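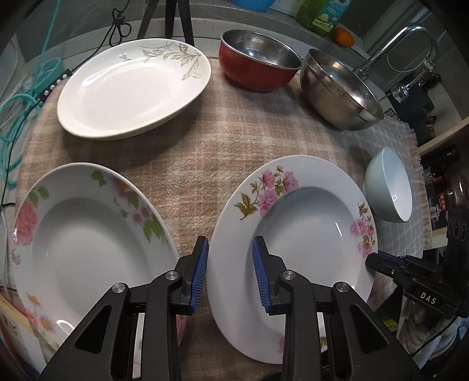 Pre-session software checklist, two-gripper dish handling, with my comments

Kept by Elvia Ibarra. Comments last gone over 17 October 2020.

I go through this before every recording block and again after any change to the Grement stack. The checks are short and the comments are long, sorry, but the comments are where the useful bits live. If you add one, put your initials after it so I know who to pester.

Part A. Tooling and logging

A1. Recorder build matches the tag on the session sheet.
OK. Please read the tag off the startup banner and don't trust the folder name. I renamed a folder in June and then spent a whole afternoon comparing a build with itself (not my best day).

A2. Both gripper streams show up in the Pramau viewer, left and right the correct way around.
OK after a fix. They were swapped when I started. Close one gripper by hand, watch which trace moves, then do the other one. Takes a few seconds and I still do it every single time.

A3. Clocks agree between streams.
OK. I clap the two grippers together in front of both cameras and line up the contact in the viewer. The limit is 2 frames. If you're over that, restart the sync service before you restart anything else, and do the clap again.

A4. Disk space and write test.
OK. The write test leaves a junk file behind called grendine_test. Delete it! The Grendine importer will happily treat it as an episode and then complain that it has no actions in it.

A5. Episode counter starts where the last block ended.
OK, we were at 1,253 going in. If the counter starts over at one, stop right there. Merging two sets of episodes with the same numbers is a miserable job and I've done it.

Part B. Perception

B1. Exposure and white balance locked.
OK. Lock them with the dishes already on the table, so the white china is part of what you're metering. Locking on the bare cloth gives you plates with no detail in the white parts, and the rim finder really does need that detail.

B2. Rim finder picks the plate edge and not the decoration.
Needs watching. The soup plates have flowers printed right on the rim, peonies on one and a big pink rose on another, and the old threshold loved to trace the petals. The newer model is much better about it. I still page through the overlay on the patterned plates one at a time, and I'd like you to do the same until we have a proper score for it.

B3. Depth on shiny metal.
Fail, known. The big stainless bowl reflects everything near it, so depth inside it is mostly nonsense. Leave the reflective mask switched on and don't plan a grasp from raw depth there. The red bowl has a steel interior too, so the same rule goes for the inside of that one. I have a ticket open with the Orozco folks, whose filter we use, and I'll note it here when something changes.

B4. Segmentation on plates standing on edge.
OK with a comment. When one plate leans next to another, the mask sometimes runs them together. If you see one blob where there ought to be two plates, mark the episode "merge" and carry on. Please don't clean up the mask by hand, I want those cases in the set exactly as they came out.

B5. Background clutter list is current.
OK. The list tells the detector what it may ignore: faucet, bottle, tripod, cables, shelf stuff. Fruit was missing, so the orange one by the green bottle kept coming up as a "bowl, small" (I laughed, then I added it).

B6. Cloth pattern.
OK. The plaid is faint, but it does give the tracker something to hold on to. The fringe is another story. Features on the fringe shift whenever the cloth gets nudged, so keep the fringe mask on along that side.

Part C. Control

C1. Jaw width zeroed, fully open and fully closed.
OK. Do it with nothing between the pads. The ridged pads squash a little under load, so a zero taken on top of an object will be off for the rest of the block.

C2. Width reading looks right on a thin rim.
OK. Close on a soup plate rim and look at the number. It should settle and stay put. If it creeps, check the pads are seated before you go blaming the encoder, which I have done more than once and been wrong.

C3. Grip limit set to "ceramic".
OK. This setting doesn't survive a restart. I've asked for it to be saved with the profile. Until then, set it, read it back, and write your initials on the sheet.

C4. Stop key works on both sides.
OK. Test it during a replay, with the replay at half speed, and test each side on its own. No initials, no session. I'm stubborn about this one.

C5. Keep-out zone between the two grippers.
OK, changed. I had it at 4 cm and the planner kept refusing perfectly nice two-handed moves near the small mint-green bowl. The new value is in the profile under "pair_gap". Please don't change it back without telling me.

Part D. Planning and replay

D1. Tilt-up motion replays without touching the neighboring plate.
OK in simulation. The planner treats a soup plate as a flat disk, so it forgets about the deep well. I added padding on the well side. It's ugly, but I'm keeping it until the real plate models go in.

D2. Flat platter has its own grasp set.
Not done. The oval platter lies flat, and the rim grasps we use on upright plates don't carry over. For now it's on the table as an obstacle only. Don't assign it as a target!

D3. Cables are in the collision map.
Partly done. The black power strip is in. The teal cable on the left is in as a fat box, because modeling a tangle is more than I want to take on. The knotted black one still needs adding.

D4. Task labels match the word list.
OK. "Soup plate", "platter", "bowl". No "dish", please. We had three people using "dish" for three different things.

Result for this pass

Cleared to record, upright plates and small bowl only. Open items are B3, D2 and the second half of D3. B2 stays on watch, and I'll go over the overlays again once the next 100 episodes are in. E.I.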